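Interim progress report, kitchen handling project
To: Parberg program office
From: Iradine field team
Mon 17 January

Short version: collection was on schedule until the finger fault, then lost 7 working days. Back up now with limits. No injuries. One decision needed from you, see end.

Where we are

Target for this period was 300 usable demonstrations of grasping rim-type cookware (bowls, woks, pot lids) with the hand-held gripper, in ordinary home kitchens, no tidying beforehand. Nested bowls went first as they are the hardest on the fingers. Thin rims, slick steel, and the operator has to get one pad inside and one outside without shoving the whole stack.

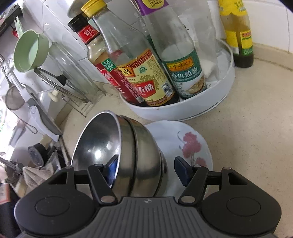 The fault showed up in this part of the work. Operators reported that the left finger felt "late" on closing. Logged as operator fatigue at first, wrongly. Two sessions later the trigger was pulled fully in and the fingers stopped short, then closed the rest of the way by themselves, hard, after a short delay. A bowl went on the floor. Operator's other hand was near the pads, not between them. We are treating it as a near miss and have written it up that way.

All collection stopped same day.

Cause

Unit opened on the bench at Tang. Findings so far:

- One pivot pin on the left linkage had worked partway out and was rubbing on the inside of the housing. This is the delay. Linkage binds, spring load builds up, then it lets go all at once.
- Retaining clip for that pin was missing. Not found in the housing or the carry case. We don't know when it came off.
- Grease in the joint had flour and cooking oil in it. Probably made the binding worse, we can't say by how much.
- Second unit checked the same way. Clip present but loose. So not a one-off.

The pre-session check covered battery, storage and lens. It did not cover the pins at all. That is on us, the sheet was carried over from the office trials in December and never updated for kitchens.

What changed

New clips from Zundanach fitted to both units, heavier gauge. Pins marked with paint so any creep shows. Check sheet now has a full open/close cycle, five times, fingers empty, before every session and again at the break. Free hand stays behind the housings while the trigger is moving. Any delay at all, even small, session ends and the unit comes back to the bench. Operators don't need to ask first.

Restart was with heavier items held at the rim, since that loads the same joint and we wanted to see it under strain before going back to bowls. 33 demonstrations recorded since restart. No delay logged, no paint marks moved. Too few to call it fixed.

Still seeing pads slip on curved metal when the surface is greasy. Seperate issue from the fault, was there before. Wiping the pads between grasps helps some. We have a softer pad on order but it wont arrive this period.
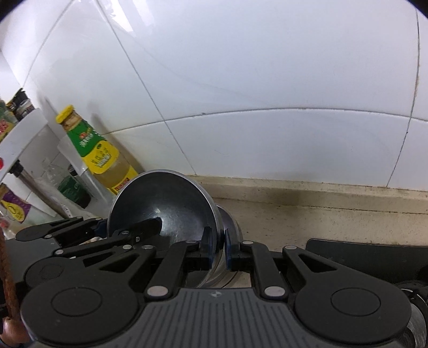
Data affected

Everything from the left-finger complaint onward is quarantined until somebody has compared trigger position with actual finger gap, clip by clip. Anything where the two disagree gets dropped. Earlier recordings from the same unit are being spot checked. Please don't pass the last delivery on to the training side until we confirm, some of the quarantined sessions are in it.

Schedule and cost

We will miss the 300 by the end of the period. Can make most of it up if both units stay running. Parts cost was minor and came out of the existing repair line. Bench time was not budgeted and did not.

Needed from you

Approval to build 2 spare finger assemblies so that a fault means a swap and not a stoppage. Quote was sent with the last invoice. If the answer is no we carry on with what we have, but then please move the end date by the 7 days lost.

Full fault log and the revised check sheet to follow, still being typed up.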